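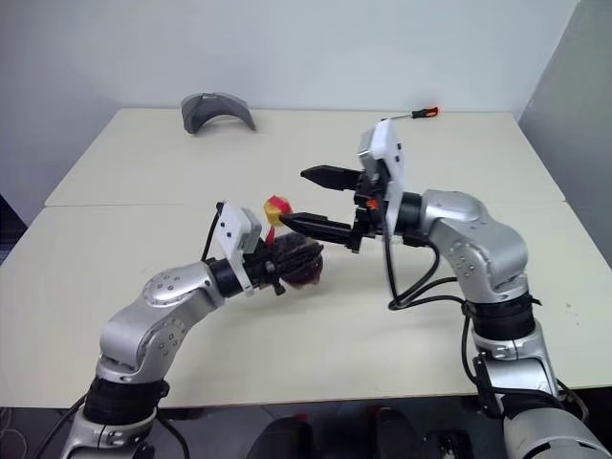

Search this guide Enter a word or part number Go

Section 4: Setting Up and Caring for Your Clultero Two-Part Table

Welcome back, and well done for getting this far! If the legs are on and the table stands without rocking, the hard work is behind you, and what's left is mostly fussing, which I rather enjoy. Sidra Lodhi and I (Rizwan Pathirana) wrote this part together, after a good many suppers at our own table in Tusavcombe.

1. Slide the two halves of the top together until they touch all the way along. Go slowly and keep your fingers on the outer edges.

CAUTION: Do not close the halves with a hand underneath. The rails meet with quite a pinch.

2. Turn both catches under the top until they click. A quarter turn is plenty.

3. Leave the table alone for 30 minutes if it has come in from a cold garage or porch in December, then check the catches again.

4. Wipe the whole top with a soft cloth, barely damp, with a drop of plain dish soap. Dry it straight away with a second cloth.

Small and Bristly Things

Anything with tufts or stiff strands, like a round brush head, should be lifted and set down again when you want it somewhere else. Dragging it can work grit into the finish. The same goes for little hard-cornered bits and pieces, such as game pieces or a child's blocks. We keep a shallow tray for all of these, and it has saved us no end of polishing.

Drinks and the Seam

Spills are the one thing I would ask you to take seriously on this table, although there's no need to be nervous about them. The cream top shows red wine very quickly, and the seam is where it likes to travel. A stemmed glass set right at the seam, with dark red in the bottom of the bowl, is better moved well onto one half or the other before anybody reaches across for the bread.
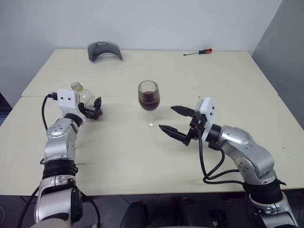

Bottles deserve a little thought too, the thin crinkly plastic kind most of all. Stand them well in from the edge with the cap on tight, and keep them away from stemware like the clear wine glass here, with its round foot flat on the tabletop.

If something does spill:

5. Blot with a dry cloth, working toward the middle of the spill.

6. Open the catches, part the halves a little, and dry both inside edges.

NOTE: If a pink mark stays, dab on Güneş table cream, wait 13 minutes and wipe it off. Please try it underneath first.

Related items
Clidport felt pads, pack of 31
Clultero catch replacement set
Güneş table cream
Section 5: Storing the Table Folded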